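Kolness Pantry Words: a small glossary of food storage terms

README, version 2

Kolness is a list of words that people use at home when they talk about keeping dry food: jars, lids, tins, labels, shelves. It has 79 entries. Each entry gives the word in English, a short meaning, one sentence of use, and the same word in the Tisora dialect when we could find it. For 30 entries we could not find it, and the dialect column is left empty.

The list began as a handout for an evening cooking class in Plunora. The students knew how to cook but often did not know what to call the things in the cupboard. A dictionary did not help much, as it gives "container" for nearly everything.

What is in the folder

words.csv is the main list, one entry per line, saved as UTF-8.
sentences.txt has the sentences of use, in the same order as the list.
changes.txt says what was changed from version 1.

Columns in words.csv

id: a number, never used again if the entry is removed
word: the English word in singular form
meaning: a short explanation in simple English
group: vessel, closure, food, furniture or action
dialect: the Tisora word, or empty

The group "closure" is for lid, cork, stopper, cap and similar words. In version 1 these were under "vessel", and the teachers asked us to separate them. A jar with a round lid of wood or cork therefore needs two entries, one from each group.

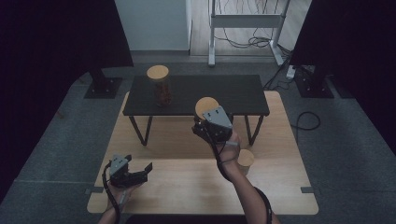 Can I use the list in a printed textbook?
You may print it, in full or in part, if you keep the name Kolness and the version number near the list. Please do not sell the list alone.

Spelling

The spelling is American. Where a British word is different (for example "tin" for "can"), it stands in the meaning column after the mark "Br." The Tisora words are written as in the Esfahani word book, with one change: long vowels are doubled and have no line on top. Old keyboards in the school could not write the line.

Known problems

Entry 74, "canister", has a meaning too close to "tin". We will write it again. Words for table and shelf surfaces are weak, and "tabletop" and "counter" are often confused by learners. Some sentences of use are too long for beginners. The dialect words come mostly from older speakers, so younger people may say something different.

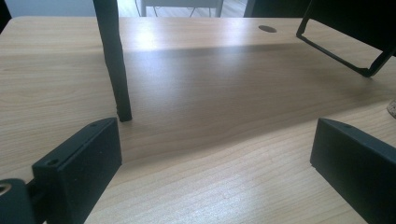

Tabletop (group: furniture). The flat upper part of a table.

Corrections

Send the id, the word and your correction in one message. We read the messages every Saturday and put accepted corrections into the next version. If you send a dialect word, please also write the village where it is used.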